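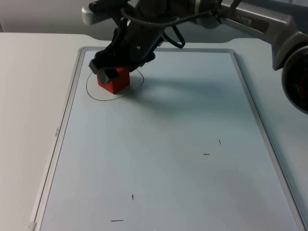 Red cube inside the marker circle, August.

Home | About the Archive | Collections | Reading Room | Diary | Contact

Print this page | E-mail this page

August
Archivist's Diary, by Joonas Vuorinen, Stumville Regional Archive

The month opened with the transfer of the Ouali papers from the annexe on Trider Road to the main repository. The Archive has held these records on deposit for many years, and they have been consulted less often than their quality deserves. They comprise the business correspondence, rate books and nursery catalogues of the Ouali family, who supplied fruit trees to orchards throughout the district. The whole deposit amounts to 86 boxes, and all of them are now shelved on the ground floor.

Carriage was undertaken by Trosine, whose staff completed the work over two mornings. A minor delay occurred on the second morning when the loading bay was found to be occupied by a delivery of office paper intended for the council building next door. The matter was resolved courteously. I have written to the council's property section asking that the bay be reserved in writing when the plan presses are moved in spring.

An inspection of the boxes on arrival showed the contents to be in fair order. The catalogues printed on coloured stock have faded at the margins, and several of the rate books have lost their spines. One volume had been repaired at some stage with adhesive tape, which has discoloured the first gathering badly. It has been set aside for the conservator and will not be issued to readers in the meantime. Requests for the remaining volumes will be accepted once the labels have been checked against the deposit agreement.

In the afternoon I met the publications officer to settle the print run of the new guide to orchard and nursery records. We agreed on 500 copies, the same number as the previous guide, with the cover in dark green. The proofs contain a regrettable error in the map, where Trider Creek is shown entering the river below the weir. It enters above. A corrected plate has been requested.
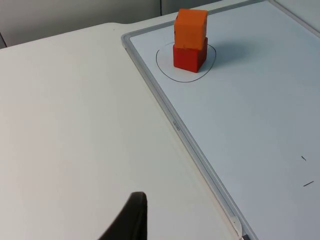
Reading Room and Enquiries

Attendance has been steady for the time of year. Most written enquiries concerned property boundaries, with a smaller group relating to the old cannery and its employees. Readers are reminded that the staff ledgers of the cannery are subject to a restriction on access, and that applications must be lodged on the proper form. The form has been revised and the earlier version, with the grey heading, is no longer accepted.

The Reading Room will close at 6 pm during the coming month while the lighting over the eastern desks is replaced. Those desks have been dim since winter, and a number of regular readers have asked that something be done. The microfilm readers will remain in service throughout, although the one nearest the door continues to skip when rewound at speed and should be wound by hand.

I spent the greater part of one day on the apple variety index, which is proving slower than was hoped. The nursery catalogues give a single variety under several names, and the spelling alters from one season to the next. A preliminary list of 10 doubtful entries has been sent to the horticultural society for comment, together with copies of the relevant pages.
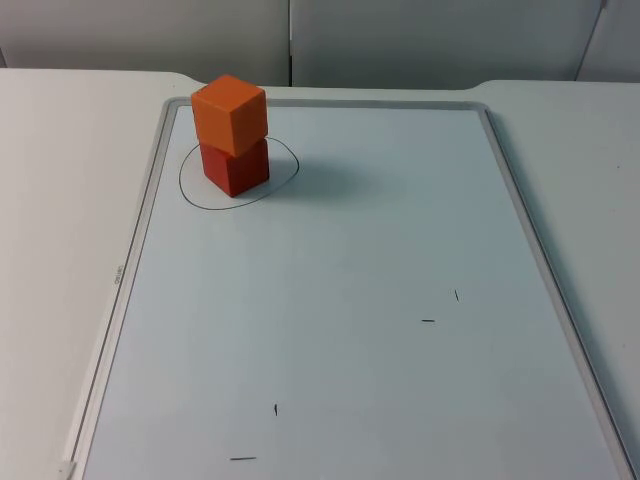

Their reply on the first of these has been received, and suggests that two of our entries are the same late-keeping cooking apple under a local and a trade name. I am inclined to accept the suggestion, but have asked whether the society holds a dated catalogue that would support it. Until then both names will stand in the index with a cross-reference.

Before closing the office this evening I signed the amended deposit agreement and placed a copy in the accession file. The key to the Trider Road annexe is still to be returned to the agent.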